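Guides > Lenalow wallpaper > Hanging your paper

Step 3: Matching a big pattern
By Kalliopi Jurić, 2020-05-03

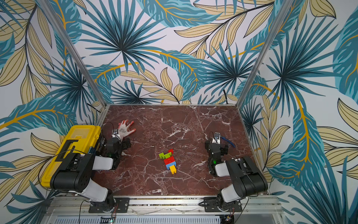 Before you cut a single drop, find the repeat on the label (mine was 328 mm) and add it to your wall height. Large palm leaves like these, teal fronds on white, show up a bad join from across the room, so I'm fussy!

1. Hang your first drop to a plumb line.
2. Slide the second up or down until the stems meet at eye level.
3. Trim top and bottom with a fresh blade.

Note: I leave the paste to soak for 8 minutes.

Caution: switch the power off before you cut round sockets.

Contact Lenalow | © Skorgate | Back to top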